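Equipment Planning for a Shared Manipulation Lab: Final Project Report
9/11/18
By Jaruwan Ratanaporn and Nektarios Tzavaras
251 shares | 3 comments

1. Purpose

The Tasum student laboratory asked our team to prepare an equipment plan for household robotics coursework. The plan was to state what should be bought first, what could wait, and which tasks could be carried out in simulation before any money was committed. Our supervisor, Hanneke Peeters, set a limit of 50 pages for the full plan. This report covers the main findings.

2. Method

We selected refrigerator handling as the reference task. It requires an arm to work inside a narrow space with shelves and drawers, and it places clear demands on reach, wrist size and the mounting position of the base. Each candidate layout was modeled in simulation and run for 1,000 trials. Trials were logged by layout and by shelf level. The team recorded contact between the arm and the cabinet separately from failed grasps, as the two have different effects on what must be purchased.
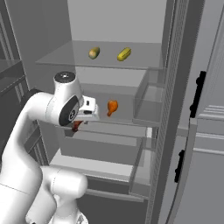
The elbow was the part of the arm that most often limited the choice of layout. With a low base, the upper shelf could be reached only when the elbow passed close to the lower one. A raised pedestal removed most of this contact and costs far less than an arm with a longer reach. We therefore placed the pedestal in the first round of purchases.

3. Budget Recommendations

The first round should include one arm, one parallel gripper, the pedestal and a used refrigerator with its compressor removed. Spare gripper fingers should be ordered at the same time. The Zerkville workshop can make the pedestal on site, and its quote was around 80 percent of the lowest outside offer.

The second round, planned for December, should cover a force sensor and a second gripper. We do not recommend a mobile base this year. The floor in the Rizvi annex is uneven, and repairs would have to be paid for from the same account.

4. Limits of the Study

Simulated food items were rigid and did not deform when gripped. Door seals and drawer friction were not modeled. Grasp results should not be used to select finger pads until physical tests have been completed.

Comments (3)

Mal-soon Myung
Does the first round include a service contract for the arm? Ours was left out and had to come from the travel budget.

Jaruwan Ratanaporn
It is listed in the full plan under running costs, for two years.

Didier Aubert
Please check the pedestal bolt pattern against the arm's base plate before Zerkville cuts anything.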